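Kastaven: a word list of household and workshop terms

README for the current release 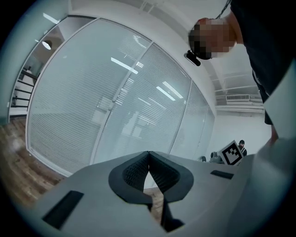 One reader of the previous release, who gave no name, wrote that the list was useful but that the split between the headword file and the variants file made no sense for anyone working in a spreadsheet, and asked whether the two could be joined. They can. A joined file is now shipped alongside the originals, and the originals keep their layout so that existing scripts do not break.

Contents

headwords.tsv: one row per headword
variants.tsv: spelling and regional variants, keyed to the headword
joined.tsv: both of the above, one row per variant
senses.tsv: short definitions
sources.txt: list of printed sources
CHANGES: release notes

All files are UTF-8 with Unix line endings. Fields are separated by a single tab. There is no quoting and no field contains a tab. Empty fields are left empty; the strings NA and null do not appear as placeholders.

What the list covers

Kastaven collects everyday words for tools, fittings, containers, kitchen gear and small repairs as used in Australian and Canadian English. It was started to fill a gap in a spell checker that flagged "eavestrough" and "doona" as errors and accepted neither as a correction for anything. General vocabulary is out of scope. So are trade names, unless the name has passed into common use and is normally written in lower case.

Verbs are included where they are formed from a listed noun. Adjectives are included only if a source gives them their own entry.

Fields in headwords.tsv

id: integer, stable between releases, never reused
form: the headword in its preferred spelling
pos: n, v or adj
region: AU, CA or both
label: informal, dated, trade, or empty
src: one or more source codes separated by a semicolon

The preferred spelling follows "colour", "centre" and "grey" in both regions. Where the regions differ (aluminium and aluminum, for instance), each form has its own row in variants.tsv and the headword carries the Australian form. This was an arbitrary choice made in the first release and it is too late to change it.

Fields in variants.tsv

id: the id of the parent headword
variant: the variant form
type: spelling, regional, plural or compound
region: as above

Compounds are the largest source of noise. "Dish rack", "dish-rack" and "dishrack" are all attested and all listed. No attempt has been made to rank them. Users who need a single form should take the one in headwords.tsv and ignore rows of type compound.

Sources

Entries were gathered from four kinds of material: hardware catalogues, council notices on rubbish and recycling, school home economics booklets, and classified advertisements. The Vikholm scans supplied most of the catalogue text. Their optical character recognition is poor on narrow columns, and any form found only in those scans was checked against the page image before being admitted. The Fogh booklets were keyed by hand.

A form needs two independent sources to be listed without a label. Forms with one source are listed if the source is clear, and the src field then holds a single code. Definitions in senses.tsv were written for this project and are kept to 100 characters or fewer.

Sampling and checks

For this release a sample of 225 rows was drawn from joined.tsv and read against the sources. Of these, 200 needed no change. The remainder had errors in the region field, mostly words marked AU that also turn up in Canadian catalogues. Those rows have been corrected. The same error must be expected elsewhere in the file, and the region field should be treated as evidence of use in the named region and no more than that.

The sort order is by code point. Accented letters therefore fall after z. The Enditz converter expects locale order and will reject the file unless it is sorted again first.

Known problems

Plurals are incomplete. Regular plurals were generated and then pruned, and the pruning removed a few good ones.

The label "dated" was applied by two people with different views on what is dated. "Icebox" has it and "wireless" does not.

Indigenous words borrowed into either variety are under-represented. The sources used are thin here and the project would sooner leave the gap than fill it with second-hand spellings.

Thirty ids are absent from the sequence. They belonged to duplicates removed in earlier releases, and the numbers are retired.

Contributing

Send additions as a tab-separated file in the layout of headwords.tsv, with the id field empty. Give the source for every row. Patches against joined.tsv cannot be applied, as that file is built from the other two.

Changes that touch the preferred spelling of an existing headword should be sent separately from new entries. New entries are merged in April and October. Corrections are merged as they arrive.

Licence

Word forms carry no restriction. The definitions in senses.tsv may be copied and altered provided the project name is kept with them.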